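Nondari forum > Software > Perception and data
Thread: Left/right gripper timestamps drifting apart in longer recordings

plultz_user
Posted November 5, 2023

Running Plultitz 3 on two hand-held grippers, one camera each, folding tasks on soft items. Short takes are fine. In anything over a couple of minutes the left stream ends up behind the right, and by the end of a take the gap is 70 ms. I noticed when I replayed a sleeve fold and the left fingers closed after the cloth had already moved.

Both units plug into the same laptop. Firmware was updated in October. Is this a known thing or have I set it up wrong?

saltmarsh
Known. Each camera stamps frames with its own clock and Plultitz only lines them up once, at the start. Turn on periodic resync in the recorder settings. The default is off.

plultz_user
Found it, thanks. What interval do you use?

saltmarsh
500 frames. Shorter than that and I got small jumps in the pose track.

kettle_on
I'd leave resync off. It moves the stamps in the middle of a take and the pose estimator doesn't like it, whatever the interval. Record the raw clocks, then fit a straight line between the two afterwards. Fulach has a script for it in the tools folder. Drift on these is close to linear once the units have warmed up.

saltmarsh
Close to linear on your bench maybe. Mine bends for the first few minutes, and a straight line leaves an error in the part I care about.

kettle_on
Then throw away the first few minutes.

saltmarsh
That's most of a take when you are folding jumpers.

brackenfold
Both of you are right for different lengths of take. We did 26 takes each way — same task, same operator — and for short ones there was nothing in it. For long ones the line fit was better, provided the warm-up was left out. We start the cameras and let them run before the first take.

One thing to check before any of that: the finger width is on a separate channel from the video. If only the width is late, your problem is the serial buffer and no clock fix will help.

plultz_user
Checked. Width and video on the left unit agree with each other, so it is the clock. I'll try the line fit tonight and keep the raw files.

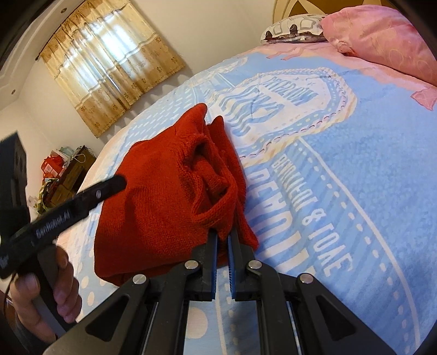
Does the line fit need a visible event in both views, such as a clap or a tap?
It needs only the raw clock logs, but a tap at the start and another at the end let you check the result.

plultz_user
Did that. The gap at the end of the take is down to about 3 ms, which is under one frame. The start is still slightly out, as saltmarsh said it would be.

saltmarsh
I'm keeping resync on for mine. The Portela branch is meant to smooth the correction over several frames so the pose track doesn't jump. Not merged yet.

kettle_on
I tried Portela. It still jumps, only less. Keep your raw logs.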